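Naval Logistics Seminar, Final Project Report
How Do You Keep a Warship Fed and Fueled Far From Home?
Submitted 09/01/2023

Why I picked this

I've been into ships since I was a kid (my bedroom wall was basically one giant cutaway poster), so when the seminar list said "any question about modern navies," I was always going to pick something with a hull. Most people in my section went for missiles or aircraft carriers. I went for groceries and diesel! It sounds dull, I know, but once I started reading about small navies sending a patrol ship to the far side of an ocean and leaving it there, all I wanted to know was who brings the potatoes.

For the project I used the Issa planning exercise, the paper scenario our department hands out. You get a made-up coast, a home port called Wultitz, a friendly port called Stirano, and one patrol ship, the Torker, which has to stay on station near Stirano. The distance from Wultitz to Stirano is 2000 nautical miles. Everything else you work out yourself.
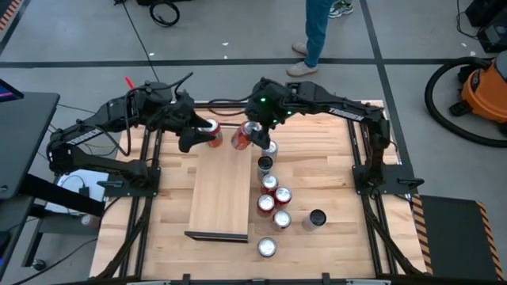
The question I set was pretty simple. Can the Torker stay out until December using only what Stirano can sell her, or does she need a supply ship coming from home? I figured I'd have an answer in a week. It took me most of the summer, and my first spreadsheet was so bad that I threw it out completely and started over on graph paper.

What I did

First I worked out fuel. The exercise packet gives you a burn rate for slow patrol and a much uglier one for running fast, and I had to decide how often she'd need to sprint. My first guess was hardly ever. Then I reread the packet and noticed it wants her to answer distress calls too, so I bumped it up. With the new number she needs 390 tons of fuel for one patrol cycle, and Stirano can cover that as long as the other customers at the fuel pier don't get there first. I lost a whole evening to pier schedules and I'd do it again.

Then there was food, and food got weird fast. Fresh stuff is easy to buy in port and goes bad at sea. Frozen is great until you run out of freezer. Dry and canned goods keep forever, but they're heavy and they eat up your storeroom.

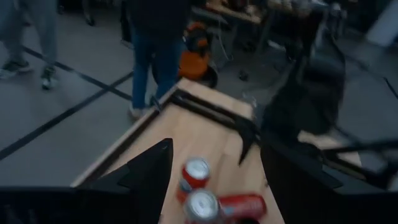

Storerooms on a patrol ship are small and crooked, so the shape of the packaging matters way more than I expected. Round things waste space, and they also roll. Picture two soda cans on a table, one standing up and the other tipped over on its side, and now imagine that table is in a heavy sea. That's why the packet is so strict about cases, straps and shelf bars, and why I had to knock down my storage figure once I allowed for all of it. I had been filling the storeroom right up to the ceiling like it was a moving van (oops).

My stores list came to 1171 line items before I merged the duplicates. I had four kinds of flour on there. The packet only asks for one.

What I found

Short version: she can stay out, but only barely, and I wouldn't want to be the supply officer. Fuel from Stirano works. Fresh food from Stirano works. The thing that sinks the plan is spare parts, because Stirano doesn't stock anything for her engines and the packet says each part has to come from Wultitz. I gave her 20 days of slack for waiting on parts and she used up nearly all of it in my worst run, with one pump failure and one storm.

So my recommendation is a single supply run in the middle of the deployment, carrying parts first and dry goods in whatever room is left. I looked at a second run and it cost a lot for very little.

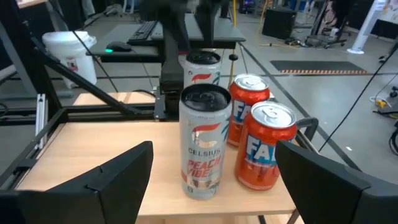 Celsius and Fanta cans on the wooden tabletop.

What I'd change

I treated drinks as one line in the stores list, and I think that was lazy. Water she makes herself, fine, but coffee, juice and soda all take up storeroom space and I lumped them together with the snacks. If I redo this I'd split them out and give each one its own weight.

I'd also want to look at crew swaps. My version keeps the same people aboard the entire time, which the rules allow, but flying a relief crew into Stirano would change the food math and maybe the parts math too (somebody could carry a small pump in their luggage, I guess?). I asked for the optional crew rules in the packet and only got them after my numbers were finished, so they're in the appendix with my notes scribbled next to them. The graph paper sheets are in there as well, in order except for the fuel pages, which go back to front.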